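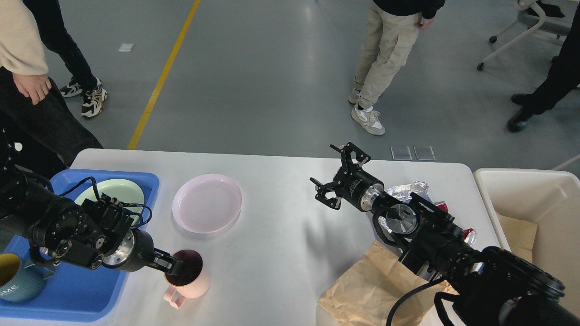 Topic: Cutting the reading of the names at Lebrun Park??

Posted by: margaux_arnaud
So I heard at the post office this morning that the town is thinking of dropping the reading of the names from the ceremony this year. They'd put the list in the printed program and have one minute of silence. Does anybody know if this is for real? There are 117 names on that wall and I have sat through every single one of them since I was in grade school (fidgeting the whole time, sorry Mom). My great uncle is in the third column. I would hate to see it go.

Posted by: dettondarren
It's real. I was at the meeting. The whole ceremony runs long, it's in full sun, and last year two of the older fellas had to be walked over to the shade before we even got to the wreath. The reading by itself takes 40 minutes with the bell. I'm a veteran and I'll say it, I would not be heartbroken if they shortened it. Standing in the heat doesn't make anybody remember better.
– Darren Oakley

Posted by: stekia_road_mom
40 minutes once a year! People will sit three hours for a ball game in the same sun.

Posted by: dettondarren
They've got cold drinks and a seat at the ball game.

Posted by: valentin_m
I see both sides here. My kids are seven and nine and last year they were done by the letter G. But on the way home the older one asked me why there were four people in a row with the same last name, and we had a real talk about it, probably the first one we've had about that kind of thing. He would never have gotten that out of a printed program. He'd have made a hat out of it.

Posted by: M Jacquet
I read the last section of names two years ago and I want to tell you what it was like from up front. You look out and there are people mouthing along. One lady held up a picture when her brother's name came. I practiced for a week in my kitchen because I was so scared of saying one wrong, and I still got one wrong, and his cousin came up after and was so kind about it. I don't think you can do that with a sheet of paper. Please don't let them take it out!

Posted by: guillot_a
Unpopular opinion coming. When I moved here the crowd was big, 700 people easy, parked all the way down to the Fletska Bridge. Last year they handed out 639 programs and had a stack left on the table. Younger families are not coming. If the choice is a shorter ceremony that people show up for, or a long one with the same faces getting fewer each time, I'd take the shorter one. You can care about those men and women and still own a watch.

Posted by: stekia_road_mom
I don't believe for a second that families stay home because of the names. They stay home because it's a long weekend and they go to the lake. Cut it to ten minutes and they will still go to the lake.

Posted by: margaux_arnaud
Ok I didn't mean to start a fight lol. Aurélien, I hear you on the numbers, I really do. But the names are the part that's ours. Every town has a flag and a bugle and somebody making a speech. Could they cut the speeches? I timed the one from the county man last year and he went 22 minutes, and most of it was about the new overpass.
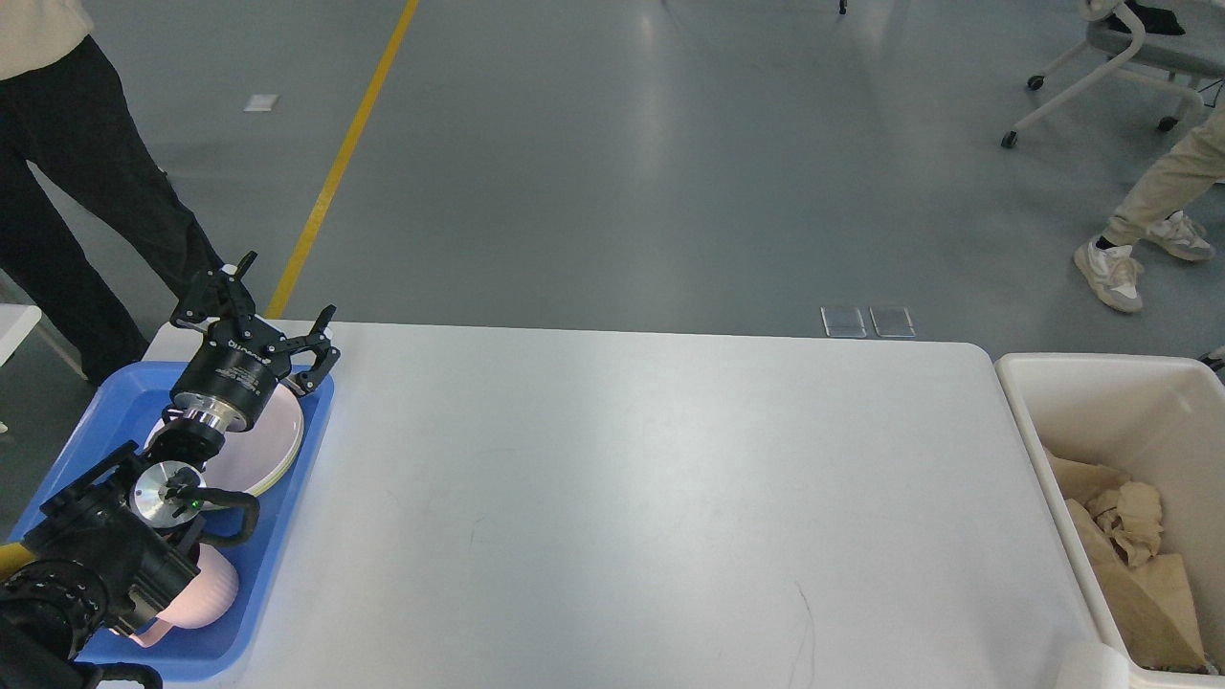
And if heat is the trouble then start at 8:30 like they did when I was little, and put up a tent. My dad says the old start time only got moved so the band could sleep in.

Posted by: guillot_a
No argument from me on the overpass speech. I'd sign that petition today.

Posted by: dettondarren
Ha. Same. I could go for an early start and chairs under a tent. What I don't want is people acting like you're not patriotic if you can't stand up that long. I've got a bad knee I brought home with me and I've heard a comment or two.

Posted by: M Jacquet
Oh Darren, who would say that to you? You come sit by me.

Posted by: valentin_m
What about splitting up the reading? Give the high school kids a column each. Then you've got their parents there, and grandparents, and probably a few girlfriends and boyfriends too. My niece goes to school over in Lebrun and they do it that way. She was a wreck about it beforehand – now she can tell you who every person in her column was.

Posted by: stekia_road_mom
I love that. But somebody needs to go over the names with them first, there are some tough ones in there.

Posted by: M Jacquet
I would do it. I have my sheet from before with all of them sounded out in pencil.

Posted by: guillot_a
Fine by me, though I still think it should come in under half an hour. Ring the bell once per column and you're there.

Posted by: margaux_arnaud
Noooo the bell is for each one! We can argue about that at the meeting. It's at 7 in the library basement, use the side door. Darren, are you going? They'd listen to you more than me.

Posted by: dettondarren
I'll be there. Still not promising which way I'll talk.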